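Clinthorpe Tenants' Forum > Leases and Service Charges > Shared electricity on a single meter

Wurnham_Suite_Mgr
Our building has 17 small retail units and one electric meter. The landlord divides each bill by floor area. In May the total came to $2,133, and several tenants have objected in writing. We would appreciate guidance on whether floor area remains an acceptable basis under a standard Clinthorpe lease.

DuanLedger
Floor area is acceptable if the lease names it. It is seldom accurate. A stockroom with two lamps pays the same rate per square foot as a shop with refrigeration running overnight. We recommend that any unit with cooling equipment be assessed separately.
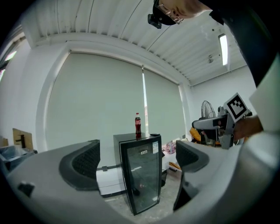

Upright glass-door cooler, black frame.

Clodska_Properties
We must respectfully disagree with the previous reply. Separate assessment requires submeters, and our quotation was $648 per unit before labor. For a modest building, the cost would exceed any correction for several years. A fixed surcharge for refrigeration, written into the lease at renewal, is simpler to administer.

DuanLedger
A fixed surcharge is an estimate, and tenants are entitled to ask how it was reached. Plug-in meters are inexpensive and may be moved from unit to unit. Two weeks of readings would give both parties a figure to discuss.
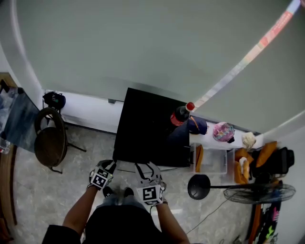
I would add that the readings should be taken with the tenant present and signed by both sides. Our office has had one set rejected for lack of a signature.

Wurnham_Suite_Mgr
Thank you. Our lease says "a fair proportion" and does not mention area. Around 70 percent of the bill appears to arise outside business hours - a point the tenants have raised themselves.

Clodska_Properties
In that case the wording permits either method. We maintain our view on cost, but would not oppose a trial of portable meters before the next renewal.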